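Kincaid recalls finger pads on Drumell hand-held grippers

Release date: February 23, 2023

Kincaid is recalling the finger pads fitted to a batch of its Drumell hand-held grippers after a fault was found in which a pad can work loose from the finger while the tool is closed on a load. Owners of affected tools should stop using them until the pads have been replaced. Replacement pads are free of charge and can be fitted at home or at work with a small screwdriver.

The recall covers 722 tools supplied to customers in the UK and Ireland. All of them have a serial number beginning DR6. The serial number is printed on a label inside the battery cover. Tools with any other prefix use an older pad fixing and are not part of the recall.

The fault

The Drumell closes its two fingers by motor when the trigger is squeezed. Each finger has a pad on its inner face, held in place by adhesive and a moulded lip. On the affected tools the lip was moulded too shallow, so the adhesive carries most of the strain. With repeated use on cloth, which drags the pad sideways as it is lifted, the adhesive can give way.

When a pad comes off, the item being held is likely to drop. The motor may also go on closing for a short time, as the tool reads the missing pad as a smaller load. This leaves the bare edge of the finger exposed and moving. Kincaid has received 18 reports of loose or missing pads. In two of these the user had a pinched fingertip, and in one a small cut. None of the three needed hospital treatment.

The first report reached the company's service desk in Punudero at the end of last year and was handled as a single worn part. Three more came in during the first days of February and sales were stopped the following week. Kincaid accepts that the first report should have been passed to its safety team when it arrived. Service staff have now been told to pass on every report of a detached part on the day it is received, whatever the cause is thought to be.

Handling bedding, clothes and other soft goods is the most common use for the Drumell, and all but one of the reports came from users doing this kind of work.
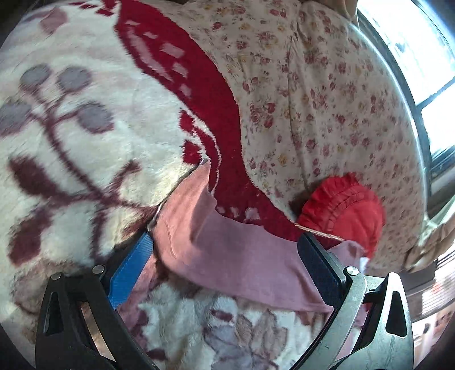

Can I carry on using the gripper if the pads still feel firm?

Please stop using it, even if both pads feel firm. The adhesive can fail without any looseness beforehand, and pressing the pad with a thumb does not put it under the same strain as lifting does. Remove the battery and keep the tool somewhere it will not be picked up by mistake until the new pads are in place.

What has been tested

Kincaid asked Hakus, the workshop that makes the fingers and pads, to run the returned tools alongside new ones from the same batch. Each tool was set to pick up and release a folded cotton sheet 2000 times. Pads from the affected batch began to lift at one corner well before the end of the run, and 6 came away completely. Pads with the full-depth lip stayed in place throughout.

The shallow lip was traced to a mould that had been repaired and put back into use without being measured. Hakus has scrapped the mould. Every new mould, and every repaired one, will now be measured before use, and sample pads will be pulled from each batch and tested under side load.

The motor cut-off has also been looked at. It works as designed when both pads are present, but the design did not allow for a pad going missing during a lift. A change to the control software will stop the fingers at once if the grip width changes suddenly. This is still being tested and is not included with the replacement pads. Kincaid will contact registered owners again when it is ready - the new pads can safely be used without it.

What owners should do

Check the serial number. If it begins DR6, take out the battery and put the tool away.

Order a pad kit through the recall page on the Kincaid website or by ringing the number on the back of the user guide. Proof of purchase is not needed. The kit contains two pads, two backing plates, four screws and a printed fitting sheet.

Do not glue a loose pad back on. Household glues can harden the backing and stop the new plate from sitting flat. Anyone who has already done this should send the whole tool in, and Kincaid will fit new fingers and pay the postage both ways.

Owners who would prefer not to fit the pads themselves can also send the tool in. Repairs are taking six working days from arrival. A full refund is available to anyone who no longer wants the product.

Hotels, care providers and laundries that bought several tools will be contacted directly through their account. If tools have been passed on to another site or sold, Kincaid asks that the new user be told about the recall, or that their details be sent to the recall team.

Sales of the Drumell will start again once stock has been refitted. Refitted tools carry a green dot on the battery cover next to the serial number label.

About Kincaid

Kincaid makes powered hand tools for lifting, reaching and holding, for use at home and in light commercial work. Its service desk and repair workshop are in Punudero. The Drumell gripper is its best-selling product.

Press enquiries should be sent to the Kincaid press office using the form on the company website. Owners with questions about a tool should use the recall page, where queries are answered more quickly.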